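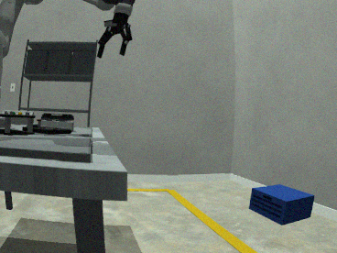
What is the largest cost when a small workshop plans its first robot cell?
In most budgets it is the work around the arm: grippers, fixtures, floor preparation, programming and training. The arm itself is often less than half of the total sum.

Robot cell procurement

Robot cell procurement is the process by which an organization plans, budgets and buys a robotic work cell. A cell normally consists of one or more robot arms, the tools mounted on them, the benches and fixtures that hold the work, and the marked or fenced floor area in which the equipment stands. The process begins with a description of the task and ends with acceptance of the installed cell. It is different from the purchase of a single machine, for the reason that many parts come from separate suppliers and must be made to fit together.

Needs study

The first stage is a written needs study. It names the parts to be handled, their weight and size, the number of pieces per shift, and the persons who will operate the cell. The handbook by Torunn Strand, which is used in several technical schools, recommends that the study is written by the people on the shop floor before any supplier is invited. Strand observes that suppliers who arrive first tend to describe the task in the terms of their own catalog.

A common mistake at this stage is to specify the reach of the arm before the layout of the benches is known. A bench that is moved later can place a part outside the working range, and the buyer must then pay for a longer arm or a raised base.

Simulation before purchase

Many buyers order a simulation study before they sign a contract. The cell is built as a three-dimensional model, and the planned movements are tried in it. Such models usually include the benches, floor lines and wall-mounted panels, so that the planner can check whether the gripper is able to approach each object from a usable angle. Camera views from the wrist of the robot are also calculated, and these help to decide on lighting and on the placing of labels.

Wall-mounted objects require special attention. The fingers need free space on both sides of the object, and this space is easy to forget on a flat drawing. 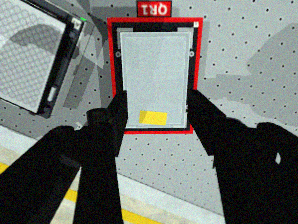
Budget structure

A budget for a cell is generally divided into equipment, integration, site work and operation. Equipment covers the arm, controller and tools. Integration covers design, programming and testing. Site work includes power outlets, floor repair and line marking. Operation covers spare parts, software licenses and the wages of staff during training.

Holger Halvorsen, in his course notes on workshop investment, advises that a reserve is held outside these four groups and released only by written decision. He also advises that gripper fingers are budgeted as consumable goods, as they wear and are often redesigned in the first year.

Used equipment can lower the first group considerably, but it seldom lowers the second. An older controller may need an interface that is no longer sold, and the hours spent on it are charged as integration.

Requests for quotation

The request for quotation should contain the needs study, a floor plan, sample parts and the acceptance test. When the test is left out, the quotations can hardly be compared. Buyers usually ask for separate prices for each group of the budget, and for the hourly rate of changes made after signing.

Example: the Nokholm workshop

The training workshop at Nokholm bought a two-arm cell for sorting and placing small components. The planning was led by Hedvig Kristiansen, with Henrique Cardoso responsible for the layout. The needs study listed 75 different parts. Quotations were received from Backlund and from Clevdale, and the second was chosen although its equipment price was higher, as its offer included 300 hours of integration.

The simulation study was completed in August. It led to two changes: one bench was turned to give the arm a shorter path, and the storage was moved out of the marked lane. Neither change had a cost at that point. According to Cardoso, the bench alone would have required new floor anchors if the fault had been found after delivery.

Acceptance

Acceptance is carried out on the site of the buyer with real parts. At Nokholm the test consisted of 1,387 placements, and the last payment was held back until the results had been signed. The length of the test is a matter of negotiation, and suppliers commonly ask that stops caused by faulty parts are not counted against them.

See also

Gripper selection
Floor marking in workshops
Offline programming
Total cost of ownership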